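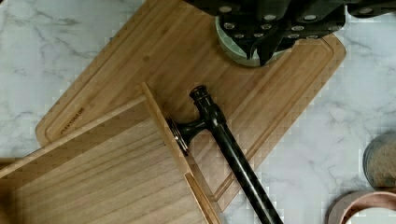 Stuck on the tarmac (again)

Hello from seat 18C, where I started writing this newsletter on Thu 25 June and where I very nearly finished it too! We were all buckled in for the evening hop to Kimcombe when the captain came on and said there was a thunderstorm sitting right over the airport, and the ground crew had been called inside. No crew, no pushback. Fair enough, I wouldn't want to be waving those orange sticks around in that either.

So we sat. For nearly 2 hours, with the air vents wheezing and a toddler behind me singing the same line of the same song.
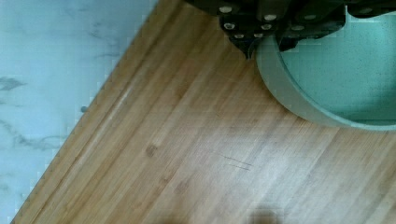 My seatmate, Ute Strobel, flies this route twice a month and had come prepared with crackers, a neck pillow and a paperback (she shared the crackers, bless her). She told me last December was worse, when they went back to the gate and got sent home at midnight.

We finally took off, bumped our way up through the clouds and landed to a round of applause. My bag turned up the next afternoon.

A few things I'm doing differently next time:

Booking the morning flight, even if it means a 5 a.m. alarm.

Packing a phone charger where I can reach it. 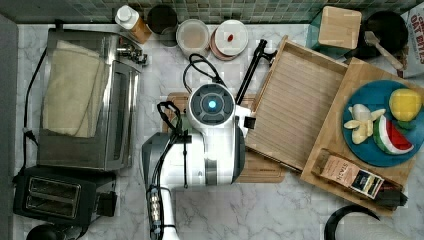 Putting a clean shirt in my carry-on.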